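Workshop notebook, advisory groups and timetable
29/06/2026

Continuing from the last entry. We are still preparing the advisory program for the lower school, to start in September. I write down what was decided and what is still open, so that the colleagues who could not come can follow.

Group size. With 31 pupils in the first year and two teachers free in the slot, we get groups of 15 and 16. I find this too large for a conversation in a circle. If the librarian's hour can be moved, we have three groups, and then it becomes comfortable. I asked for this in writing and wait for the answer.

Length. We tried the opening talk at 30 minutes in the trial weeks. The younger ones were tired before the end and started to play with their shoes. My proposal is 20 minutes of talk and the rest for reading the planner and preparing the bags.

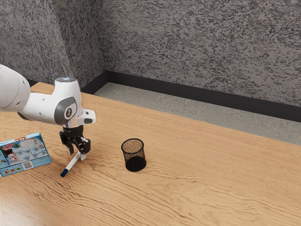
White arm with a marker over the table.

Questionnaire to families. We sent it through Prokora, with a paper copy for those who asked. 79 families answered. The most frequent wish is to have the same adult for two years, and I agree with it, but it makes trouble for the part-time staff. The second wish is less email. Several parents wrote that they receive the same message from the class teacher, from the office and from Prokora. We should decide on one channel before the summer closing.

The open comments I read all in one evening, which was a mistake, the last ones I read badly. I will read again from number 41 on.

Room question. The Magalhães room is quiet but it has fixed benches. The Idach room has chairs which can be moved, but the music lesson is behind the wall. In the trial we used both. I prefer Idach if music can exchange with drawing in that hour. To check with the timetable, second draft, column C.

Materials. The Starovex cards with conversation topics are good for the older pupils. For the first year the language is too difficult, I had to explain "compromise" and "reliable" in almost every group. I made a simpler set of my own, the text is in the shared folder under "cards easy". Please correct my English there, but keep the sentences short.

A small observation. In the groups where the teacher shared some news first, the pupils spoke sooner. In the groups where we began with a question to everybody, there was a long silence. I did not measure it, it is only from my notes.

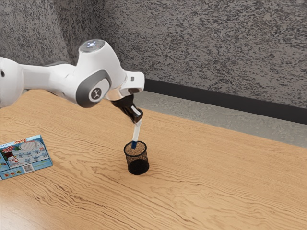 Can a pupil change the advisory group during the year?
Once, after the autumn break, if the family and both advisers agree. The request goes to the office on the usual form.

Still open:
- who takes the group when an adviser is sick (last time they were simply sent to the library)
- if attendance is written in the advisory slot or only at first lesson
- snacks, allowed or not
- the text for the parents' evening, I have about half a page

Next time I bring the new draft of the timetable and the comments I have to read again.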